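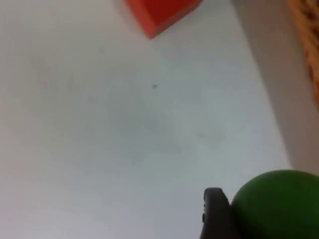 ## Minutes of the meeting of the Molport Allotment Association, January 4, 2021

**Present:** Rosemarie Hellwig (chair), Leopold Rainer, Lindalva Holanda, Hemi Tomoana (minutes)

**Apologies:** Baldur Overgaard

### 1. Minutes of the last meeting

Read and agreed. Lindalva asked for the spelling of the Fankhauser path to be put right in item 3. Done.

### 2. Water

The supply has been off since the first hard frost and will stay off until the end of March. Leopold has drained the standpipes on the lower side. The one by the old pear tree still drips at the joint and needs a new washer before it is turned on again. He will buy washers for all of them at the same time.

Two members have asked if the dip tanks can be filled from the shed roof. Rosemarie said the gutter on the north side is sound but the downpipe is missing its bottom length. Hemi to measure up and get a price.

**Action:** Leopold, washers. Hemi, downpipe.

### 3. Rents

Rents were due in September. All are paid except for plots 2 and 5. The tenant of plot 5 has written to say she is giving it up, and has offered to leave the greenhouse. Agreed to accept the greenhouse and not to chase the rent. No reply from plot 2. Rosemarie will write once more, and if there is no answer by the next meeting the plot will be offered to the waiting list.

Lindalva asked if the rent could be held at the present rate for another year. Agreed.

### 4. Seed order

The order goes to Luvier this month. Members' lists so far are mostly broad beans, onion sets and early potatoes. Leopold pointed out that last year's onion sets came soft and a good many were thrown away. Hemi will ask for them to be sent later, in March, when the shed is drier.

Baldur sent a note asking for 80 litres of potting compost to be added for the shared bench. Agreed.

**Action:** lists to Hemi by the end of the month.

### 5. Fankhauser path

The path is under water at the bottom end again. Lindalva thinks the ditch behind the hedge is blocked with leaves. The council owns the ditch and has been written to before. It was agreed to clear our side ourselves and lay woodchip once the ground dries out. Osanis, the tree firm working along the lane, has said we can have chip free of charge if it can be tipped by the gate. Rosemarie to ring them.

Leopold asked that the load is not tipped against the gate, as happened last time.

### 6. Bonfires

One complaint from Mill Row about smoke in the afternoon. Members are reminded that fires may be lit after 4 o'clock only, with dry material, and must not be left.

### 7. Any other business

- The shed padlock is stiff. Leopold will oil it.
- Hemi has a spare water butt for anyone who can collect it.
- Lindalva asked about keeping hens. Held over until Baldur can attend, as he has the old rules.

Date of next meeting to be sent round by Rosemarie.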